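Home Topics Space Animals Machines Ask Us For Teachers

Can a Robot Club Really Build a Smart Robot?

By Hằng Lục
Mar 11, 2021
Reading time: 6 minutes

You have probably seen a poster for a robot club. There may be one in your school hallway. The one in Prastgate says "Build a robot that thinks!" in big orange letters, and there is a cartoon robot under it holding a pizza.

I write about machines, and when I see the word "thinks" on a poster, I get suspicious. So I spent some time with the Lureo club, where kids from fourth to eighth grade meet after school. I wanted to find out what their robot could do, what it couldn't do, and how much of the poster was true.

What is a robot, anyway?

People argue about this. Some say a robot is any machine that moves by itself. That would make a garage door a robot. Most people who build them want something more. A robot should be able to sense something about the world (with a camera, a button, or a bump sensor), use that to pick what to do next, and then do it.

The word "pick" sounds a lot like thinking. But a toaster with a timer picks when to pop, and you don't ask a toaster for advice. When somebody tells you a machine decided something, a good question to ask is, "Who wrote the rule?"

What the club does

The club is getting ready for the Olenier Challenge, a contest in May. Each team gets 3 minutes. In that time their machine has to pick up small things from a table and put them in a bin. The team gets points for each thing that lands in the bin and loses points for each thing that gets dropped on the floor.

That sounds easy, doesn't it? You could do it with one hand while eating a sandwich. A baby can pick up a raisin. It is very hard for a machine, and it's worth knowing why.

When you pick up a raisin, your eyes tell you where it is. Your fingers tell you when you've touched it, and your skin notices if it starts to slip, so you squeeze a little more. You don't have to plan any of it. A simple robot hand, called a gripper, may have no skin at all. Unless someone adds a sensor, it has no idea whether it is holding a raisin or holding nothing.

The club's first machine was named Khổng. Khổng followed a list of steps: go forward, go down, close, go up, turn, open. If the block was in exactly the right spot, Khổng got it every time. If someone slid the block over by the width of a thumb, Khổng would close on air, lift the air carefully, and drop the air into the bin.

I asked a sixth grader if Khổng knew it had missed. "No," she said. "It doesn't know there's a block."

I thought that was a better answer than the poster's.

Teaching by showing

This year the club is trying another way. They don't write every step. A kid picks things up with a gripper held in the hand, and a small camera on the gripper records what it sees. The recordings go into a computer program. The program looks for patterns, such as how the gripper moved when an object was over on the left, and then it tries to copy those moves with a robot arm.

This is often called learning from demonstration. A demonstration is when you show how to do something. The club's goal is 2295 demonstrations before the contest. After my first 15 tries my wrist hurt, and I wasn't even very good at it. So when you hear that a robot "taught itself," you might wonder how many sore wrists helped.

I also have a small problem with the word "learning." When you learn to catch a ball, you can usually catch an orange too. A program like this one may do fine with the red block it has seen over and over and then fall apart when you hand it a red sock. It copied what it was shown. How far it can stretch past that is something you have to test, and you can't tell by looking at the robot.

The trouble with see-through things

The club leader told me the program did well in practice. It got 55 out of 60, she said, and she was proud of it. I asked what the objects were. They were all blocks, in bright colors, on a dark mat.

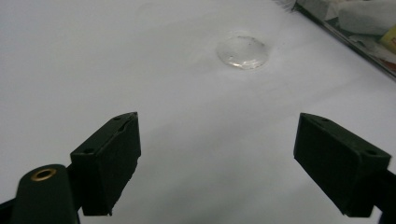 Objects that are hard to see make a much tougher test than bright blocks, and I wish more clubs would try them. A camera finds things by differences: dark next to light, red next to blue. Now look between the two dark gripper fingers and a bit past them, at the small, clear, round thing on the white surface. White shows right through it. All that marks it out are some thin gray edges, a faint shadow, and a few bright spots where light bounces off. I can't say for sure what it is, and I have a brain. A program that learned from blocks might pay more attention to the bit of yellow over by the clear box.

Shiny spots cause trouble too. If you move your head while you look at a drinking glass, the shine slides around on it. You know the glass stayed put. A program has to be shown that, many times, with the light coming from different places.

What the club got right

I don't want you to think I left in a grumpy mood. I liked a lot of what I saw. The kids keep a notebook of every run that goes wrong, with the reason if they can work it out. One page just says "elbow bumped table." Another says "worked, don't know why," with two lines drawn under it. Plenty of grown-ups never write down the second kind.

They also argue, which is good. Two of the eighth graders think the old list of steps would beat the new program in the contest, because contest objects don't move around much. The others say that's boring. Both groups are building their own version, and they plan to run them side by side.

And the poster? I asked if the robot thinks. One boy said yes. One girl said, "It depends what you mean." The rest were busy looking for a dropped screw. They have now made a new poster. It says "Build a robot that picks stuff up (sometimes)." The cartoon robot still has the pizza.

Questions to ask about any robot

Next time you see a video of an amazing robot, try these on it.

How many tries did it take before the one in the video?

Was somebody steering it from off to the side?

What happens if you move the object, or turn off a lamp, or use a different object?

Who wrote the rules, or who gave the demonstrations?

Try it yourself

Put on a thick pair of mittens. Have a friend put a coin, a grape and a button on a plate. Close one eye and try to pick each thing up using only your thumb and one finger. Then do it again with a clear button on a white plate, if you can find one. Write down which things you dropped and what you think went wrong. If you have a guess about how to do better, test it before you believe it.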